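By Gwendolyn Lyons
2/18/24

Chapter 3: Bowls That Nest

Sets of nesting bowls are sold on a promise: that a kitchen short of cupboard space will gain some. I have my doubts. A stack takes up the room of its largest bowl only while it is a stack, and in most homes that is a small part of the day.

Jarmila Kadlec kept a diary of her own set for 60 days in a flat in Prestau. The big bowl came out for salad, the small one for eggs, and the middle sizes were mostly lifted out of the way and put back. She called this "storage for bowls I don't use" - a fair complaint, and one the sellers rarely answer.

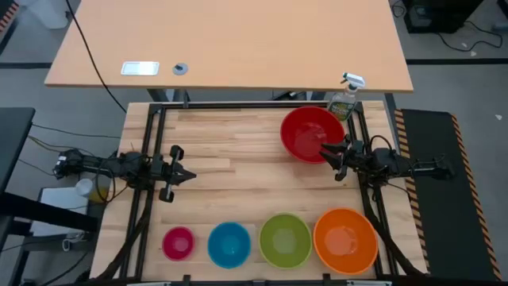
Sorting by size sounds too simple to need teaching. Try it with bowls of different colours, though, and many learners will group by colour first, or start with the brightest. Whether colour helps the memory, as is often claimed, is a question we shall test in Exercise 2.

Before reading on, lay out your own bowls from small to large. Write down which ones you used last week, and leave out any you only moved.

We use cookies to improve your visit. Accept | Settings

© Trasham Learning | Contact us | Back to top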